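Textile Care and Service Operations
Unit 4: Moisture, Heat and Time in Shared Laundries
Lecture notes, with reading questions for the seminar

4.1 Scope of the unit

Unit 3 dealt with wash chemistry: surfactants, builders, bleach, and the effect of water hardness on all of them. The present unit starts when the last rinse drains. It covers mechanical water removal, thermal drying, the behavior of the common fibers during both, and the way a shared laundry has to be laid out and scheduled so that the drying stage does not hold up the washing stage. Pressing and finishing are left to Unit 5.

Students who missed the January lab block should read the lab manual sections on weighing and conditioning before going on. The calculations in 4.3 assume that the difference between bone-dry weight and conditioned weight is understood.

4.2 Where the water sits

Water in a wet textile is held in three ways. Free water fills the spaces between yarns and drains or is flung out easily. Capillary water is held in the fine gaps between fibers inside a yarn, and takes considerable force to move. Bound water is absorbed into the fiber itself and cannot be removed by spinning at all.

The share of each depends on the fiber. Cotton and linen absorb a good deal of bound water, and the fiber swells as it does so. Wool absorbs more still and releases heat in the process. Polyester absorbs almost none, so a wet polyester shirt carries free and capillary water only. The practical result is familiar: after the same spin, a cotton towel is heavy and a polyester jersey is nearly ready to wear.

Fabric construction matters as well as fiber. Terry loops, fleece and waffle weaves hold more capillary water than a flat plain weave of the same fiber and weight. Seams, waistbands and pocket bags are thick and dry last.

4.3 Retained moisture

Retained moisture is the weight of water left in the load after extraction, stated as a percentage of the dry weight of the load.

Retained moisture (%) = (wet weight - dry weight) / dry weight x 100

Worked case. A cotton load weighs 4 kg dry. After extraction it weighs 6.68 kg. The water left is 2.68 kg, and the retained moisture is 67 percent.

The same load lifted from the rinse without spinning may hold 200 percent, or 8 kg of water. Extraction has therefore removed 5.32 kg. All of the remaining 2.68 kg, less the small amount the cotton will hold in ordinary room air, has to be evaporated.
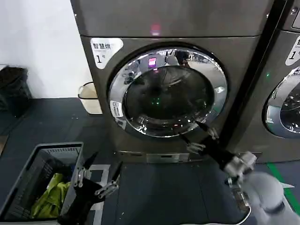

The energy needed to evaporate water is large compared with the energy needed to spin it out. Taking the latent heat as 2.4 MJ per kg, evaporating 2.68 kg takes 6.43 MJ, or close to 1.8 kWh, before any losses. A real vented dryer will use more than this, as it also heats the drum, the fabric and a stream of air that leaves the building.

Two points follow. First, a longer or faster spin nearly always saves energy overall on goods that can stand it. Second, the saving shrinks as spin speed rises. The early gains come from free water. Once that has gone, each further increase in speed removes a little more capillary water at the cost of deeper creasing and more wear on bearings.

Force in the drum is stated as a multiple of gravity (g-factor). It rises with the square of the rotation speed and in direct proportion to drum radius. Two machines with the same spin speed but different drum sizes will not give the same retained moisture, and speed alone should not be used to compare them.

4.4 Stages of thermal drying

A drying curve plots moisture content against time. For a mixed household load in a tumble dryer it has three parts.

Warm-up. The load, drum and air come up to temperature. Little water leaves. The stage is short for small loads and longer where the laundry room itself is cold.

Constant rate. The fabric surface stays wet and water evaporates at a steady rate set by airflow, air temperature and the humidity of the incoming air. Fabric temperature stays well below air temperature, as evaporation cools it. Most of the water leaves in this stage.

Falling rate. The surface is dry in places and water has to travel outward from inside the yarn. The rate drops and fabric temperature climbs toward air temperature. Shrinkage, harshness and scorching belong to this stage. Overdrying is the extension of it past the point where the load is in balance with room air.

A dryer controlled by a timer has no information about which stage the load is in. Moisture sensing by conductivity works well through the constant rate stage and poorly toward the end of the falling rate stage, when the readings become scattered. Exhaust temperature control does better at the end, and many controllers use both.

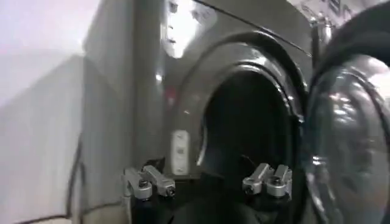
Department of Textile Technology and Service Management
Course coordinator: Jasmina Vukčević. Laboratory: Saeed Naseri

4.5 Fiber notes for drying

Cotton. Tolerates high air temperature. Relaxation shrinkage appears over the first few wash and dry cycles and is increased by tumbling. Towels dried on a line are stiff from bridges of bound water between fibers; tumbling breaks the bridges and restores softness.

Linen. As cotton, but creases set hard. Remove slightly damp where the goods are to be pressed.

Wool. Felting is caused by moisture, heat and mechanical action together. Dry flat unless the care label allows tumbling.

Viscose. Loses much of its strength when wet. Keep spin speed and load weight low.

Polyester and polyamide. Dry quickly at low temperature. Above the glass transition, creases formed in the drum will set when the goods cool. A cool-down period with the drum turning prevents most of this.

Elastane blends. Repeated exposure to high heat reduces recovery. Use the low setting whatever the main fiber is.

Down and fiberfill. The shell dries long before the filling. Run, rest, break up the clumps by hand and run again. Filling put away damp will smell within days.

4.6 Combined and separate machines

A combined washer-dryer carries out both stages in one drum. Its rated drying capacity is usually lower than its rated washing capacity. A wet load needs room to fall through the air stream, and a drum that is well filled for washing is overfilled for drying. The user who ignores the difference gets a load that is hot on the outside and wet in the middle.

Separate machines allow the two stages to overlap. If washing takes W minutes and drying takes D minutes, a matched pair of one washer and one dryer completes a load every W or D minutes, whichever is longer, once the first load is through. A combined machine completes a load every W + D minutes. It takes up less floor and needs no transfer.
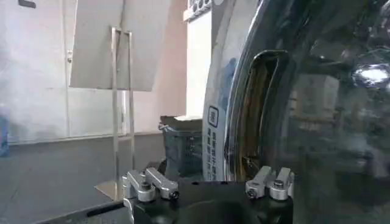 Where D is greater than W, which is normal for cotton, dryers set the pace of the room. Adding washers to such a room only lengthens the line of wet baskets. The remedies, in order of cost, are better extraction, cleaner lint filters and ducts, smaller and better sorted loads, and more dryers.

4.7 Case: the Vandora residence

Vandora is a student residence with a shared laundry open to all floors. Residents complained that machines were always taken. The machine log showed 3155 cycles over the period studied. Panagiotis Georgiou, who ran the study for his diploma thesis, separated each cycle into running time and dwell time, dwell time being the interval between the end of the program and the opening of the door.

Dwell was longest in the evening, when demand was also highest. Residents started a load before dinner and came back for it late. The machines were occupied for much of that interval without running.

The residence first asked Hometti, a planning office, for a layout with additional dryers. The final scheme kept the existing number and changed three other things: a folding surface was placed next to the dryers, the posted program times were corrected to match the real ones, and a rule was adopted that finished loads could be moved to a marked shelf. The seminar should consider which of these acts on dwell time and which on running time, and whether the rule could be enforced in a building of this kind.

4.8 Ventilation and room conditions

Vented dryers remove air from the room, and the same volume has to come in from somewhere. In a tight room with the door shut, pressure falls, airflow through the dryer drops and the constant rate stage lengthens. Makeup air openings should be sized to the dryers running together, with allowance for louvers and mesh.

Condensing and heat pump dryers return the air to the drum. They need no duct but do release heat to the room, and the heat exchanger must be kept free of lint. Heat pump units run at lower air temperature, take longer and use much less electricity.

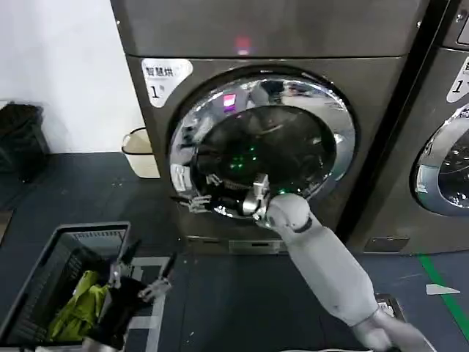 Lint is a fire hazard in all types. Filters are to be cleaned after every load and ducts inspected on a fixed schedule. Flexible duct should be short and fully extended. Loads carrying cooking oil, wax or solvent must not be tumble dried, even after washing. Oil left in cotton can oxidize and heat up in a folded stack some hours after the dryer has stopped.

4.9 Seminar preparation

Bring the retained moisture sheet from the lab, with dry and wet weights filled in for your own load.

Calculate the water to be evaporated and the minimum energy in kWh. Compare with the meter reading and account for the difference.

Sketch a drying curve for a load of towels and one for a load of polyester sportswear on the same axes.

Read Coelho, chapter on extraction, and the Grgić notes on duct sizing. Both are in the course folder. Stoyanova's paper on dwell time is optional.

Sheets are due October 1, 2024, on paper, in the box outside the laboratory.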